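What I learned from a fisheries agreement

3/24/25

For two weeks now I read every evening about the fisheries talks between Hekia and Brarstead, and my family has started to complain. I want to write down what I understood, while it is still fresh in my head.

The short version for those who did not follow: the old agreement let boats from Brarstead work in the northern waters of Hekia, and in return Hekia could sell its frozen fish there without duty. It ended in September. Since then both sides apply a temporary arrangement, and the foreign ministers have met 2 times to discuss a new text. After the second meeting they published a joint statement of 172 words. I read it many times. It says that the talks were "open and useful" and that the experts will continue their work.

My friend Sihan Tan, who worked for many years as a conference interpreter, taught me how to read such statements. She told me to look first for what was in the previous one and is missing now. In the first statement there was a sentence about "traditional fishing rights". In the second one this sentence is gone. For her this is the most important news of the whole month, and I did not see one newspaper that mentioned it.

I am not sure I agree with her completely. Maybe the sentence was removed because it is already settled between them. But she has sat in such rooms and I have not, so I listen. 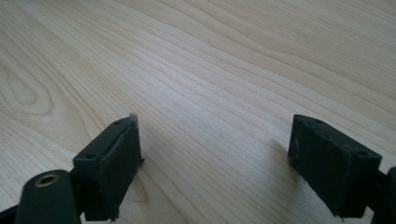 The grain of a pale wooden tabletop.

The other thing I did not know is how much depends on the port of Bronby. It belongs to neither of the two countries, but nearly all the catch goes through it, and the harbor authority there decides who inspects the boats. Rhodri Landeg wrote a long article on this question, and I recommend it, although it is slow in the beginning. His opinion is that both ministers prefer to leave the inspections to Bronby, so that neither of them must explain a compromise at home. It sounds reasonable to me. It also means that a third government has a voice in the agreement without signing anything.

Llinos Humphreys answered him a few days later and did not agree. She reminds us that 17 boats were sent back last year under the present rules, and that the owners received no explanation in writing. If the new agreement says nothing about appeals, she writes, the same dispute will come back every season. I found her text stronger than his, mostly because she had spoken with the crews.

I grew up in a small fishing town, so I can't be very neutral in this matter. When I hear "quota" on the radio, I think of my uncle and his bad mood at dinner. Diplomats speak about tons and zones – at home we spoke about whether he would go out the next morning.

The experts should meet again after the spring holidays, in Bronby this time. If there is a new statement, I will put it next to the old ones and look for the missing sentences. Thank you to Meifang Jin, who corrected my mistake about the customs duty in the last post. It is changed now.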